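Notes for the bedding talk, Temitope Idahosa. Slot is 25 minutes with questions. Clicker is in the side pocket of the bag with the samples.

## Opening

Say hello, say the title: "Making up the spare bed for winter".

I look after the linen for three guest houses. Last year we put 263 blankets through the wash between them. I mention the number so people know I am talking about ordinary bedding that gets used and washed, and that the advice is aimed at speed as much as looks.

Ask for hands: who has a spare bed at home? Who keeps things on it that are not bedding? (Wait for the laugh, move on.)

## Layers, bottom up

- Mattress protector. Fitted, with elastic all the way round.
- Bottom sheet. Cotton. Pull the corner furthest from the door first, then the one diagonally opposite.
- Duvet in its cover. Buttons or poppers at the foot.
- Blanket on top, folded or spread.
- Cushions last, and not many.

Most of the time goes on the duvet cover. Show the inside-out method with the small sample cover. Do it once at normal speed, once slowly. Don't talk while doing the slow one.

## Patterns together

This is the part people ask about afterwards, so give it a full five minutes.

People worry about clashing. My view is that a spare bed can take a lot of pattern if one colour turns up in every layer. Pink does this well. A white duvet cover with small roses in pink and purple will sit under a blanket in big blocks of red, orange and pink, and red cushions will go with both. The small print stays quiet because the blocks are so much larger.

What doesn't work is two prints of the same size. Small roses next to small checks look like a mistake from the doorway.

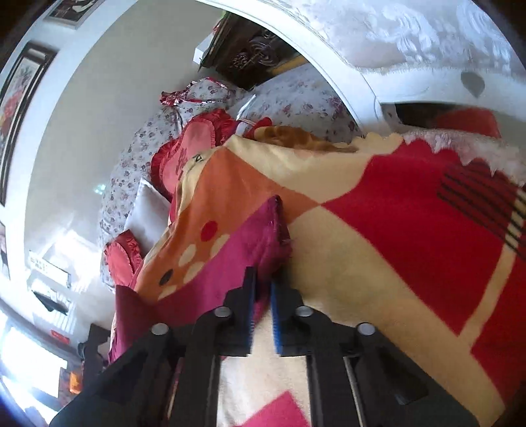 Ruffled cushions are worth a word here. They hide a worn seam and they come in reds that are hard to find in plain covers. The satin ones slide about, so put them at the back against something with more grip. Embroidered ones go in front. Warn people that satin marks if you iron it on the right side.

## Fleece

Fleece is cheap, warm and quick to dry. Points to cover:

1. Wash at 30 or 40, inside out if it has a printed face.
2. No fabric softener. It flattens the pile.
3. Dry it on a line or on low. High heat makes the surface go hard, and it can't be put right.
4. Fluffy trims need shaking out while damp, then again when dry.

Someone will ask about static. Answer: damp hands, or keep it off nylon sheets.

Someone will ask which make. We have used Garkum and Dafis. The Dafis ones kept their colour better, the Garkum ones were bigger. Leave it there.

## Folding

Demonstrate with the large blanket on the front table. Need one person from the audience.

Fold in half lengthways, then in half again, then in three. Keep the trimmed edge on the outside of the fold so it doesn't get crushed. A blanket folded this way fits a 40 cm shelf.

If working alone, lay it on the bed and fold from the side. Lift from the middle of the edge as well as the corner, or the fold drags and you have to go back and straighten it.

## Storage

Cotton bags are better than plastic ones for anything kept longer than a season. Label the bag with the bed size. I also write the month it went away, so the winter blankets all say May.

Cushions take up most of the cupboard. Take the covers off and store the pads on the top shelf.

## Close

Handout has the washing list and the fold drawn out in steps. There are 100 copies, by the door.

Questions. If there are none, ask the person who helped with the folding how the blanket felt compared with theirs at home.

Pack up: large blanket, small sample cover, two cushions, leftover handouts.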